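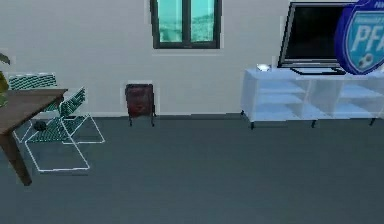

How long does it take to learn to sleep in the day?

"For me it was three winters," says the night baker of Tullenon. "The body learns, but slowly, and it forgets very fast when you have a holiday."

She asked me to not write her name. I met her at the end of her shift in the small bakery on the harbor road, where she has worked nights for 23 years. She was drinking cold tea and eating the end of a rye loaf.

The work begins at ten in the evening. First comes the sourdough, then the rolls for the ferry, then the sweet things. On a normal night she and one colleague make 840 rolls. In July, when the summer guests come, it is 1,345, and the oven has no rest. "In July I don't speak with my family," she says. "I leave notes on the refrigerator. They answer me on the same paper."

She comes home at seven. In the first years she went directly to bed and lay there angry. Now she walks to the water and back, eats something warm, and sleeps from nine until three. She turns off the doorbell. On the bedroom window hangs a heavy curtain that she sewed herself.

I asked if she has tried sleeping pills. "Two times. I woke up like a wet flour sack. After that I stopped." 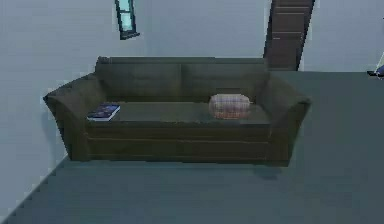 *A two-seat sofa in dark green.*

On her free nights she sleeps very little. She reads, or she irons, and at four in the morning she is so hungry that she cooks potatoes. Her husband has his own room for those nights. They decided it without a quarrel, she says, and it was a good decision for the marriage.

The owner has offered her the day shift more than once. She tried it for one spring and did not like the telephone, and she missed the radio program for truck drivers.

"Also, in the day people come in and tell you how bread must be," she says. "At night I only have the dough, and it has less opinions."

She will work two more years. Then she wants to find out at what hour she is tired.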